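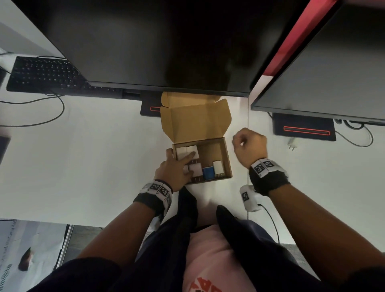 I've wanted to get into the Harkine building ever since they moved out to Hirkodberg, so when the open day came up in March I drove the 60 kilometres and was in the parking lot well before the doors opened. Worth it! The ground floor is all shipping and returns, and they let us wander pretty freely (closed shoes only, and I had to go back to the car for mine).

My favourite stop was the packing room on the second floor. They do travel kits there for a little label called Lavico, with all the power bits sorted into one box, and I had no idea how much fuss goes into where each piece sits. The colour of the cardboard gets argued over too, apparently. Our guide said they went through 18 layouts before the dividers stopped popping up, and I believe it.
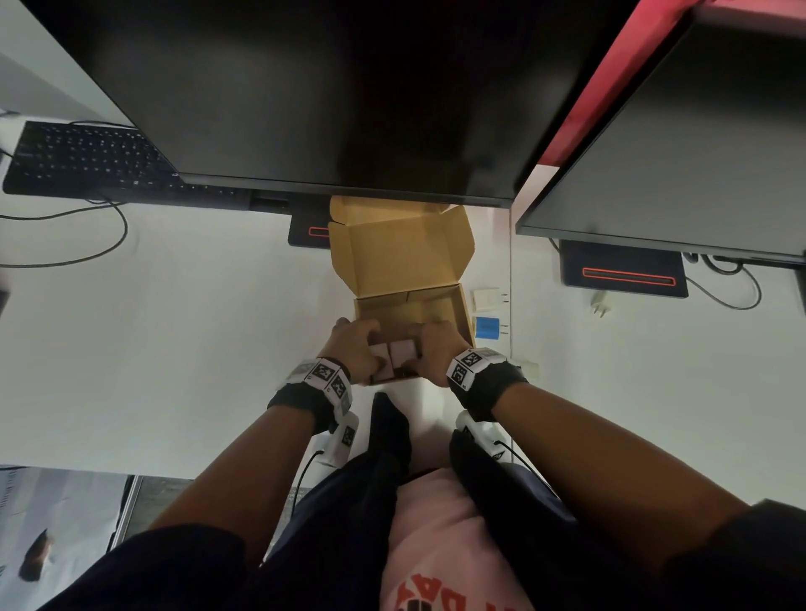
I could have stayed at the packing desk all afternoon. It's an ordinary white desk with big black monitors on it, nothing like the conveyor belts I'd pictured on the drive over. The white adapter and the blue one were lying beside the open box at one point, with hands busy down inside it, and I was itching to have a go myself. I did ask (politely!) and got a no.

After that it was coffee at Lã across the road, which closes at 3, so go early. Parking's free if you use lot 7.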